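Pinto Plain Cloth Table Cover, off-white

Sold by Grellport Home and Workroom
Made up to order in our Oltaldale sewing room

If you have ever put a good table to hard use, you already know why people keep coming back to us for a plain cloth cover. The Pinto is the simplest thing we make and very likely the thing we are fondest of. It is one generous piece of off-white cotton, hemmed on all four sides, cut to cover the whole top and hang down over the edges in soft folds. There is no print on it, no border and no fringe, and small things set down on it are wonderfully easy to find again — a needle, a bead, a child's building block, the one screw you were sure had rolled away.

Jayanthi Kurup, who started Grellport with a borrowed sewing machine and 400 yards of mill-end cotton, wanted a cover that could go from a sorting table to a supper table without anyone fussing over it. We still cut it to her first pattern, though the hem has grown a little wider over the years (customers asked, and they were right). 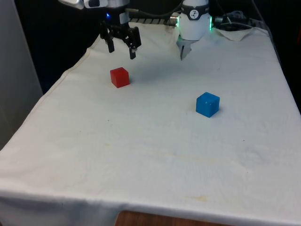

Now, a few words about creases, as we get more letters about those than about anything else. The Pinto is folded for shipping and will come out of its wrapper with lines in it. A warm iron while the cloth is still a bit damp will take care of most of them. If you don't care to iron, and plenty of us here don't, spread it out overnight and smooth it toward the edges with the flat of your hand. It will always keep a few wrinkles, and we think it looks friendlier that way.

Off-white cotton does pick up marks as it gets older, and yellowish patches are the usual ones. Soak the cloth in cool water with a spoonful of washing soda, leave it for 3 hours, then wash as normal. Old stains may only fade, so please don't scrub at them and wear the weave thin.

Details
Fabric: 100% cotton, plain weave
Color: off-white only
Hem: double-turned, mitered corners
Care: machine wash warm, line dry or tumble low
Sizes: small, medium, long, or cut to your measurements

To order a custom size, measure the top of your table, decide how far you'd like the cloth to hang, and add that drop to each side. Send us all the numbers and we will do the sums over again before we cut.

Goes well with the Gemska felt underlay, which goes beneath the cloth and keeps it from sliding around on a polished top. Orders placed in July take a little longer, while the sewing room is on summer hours.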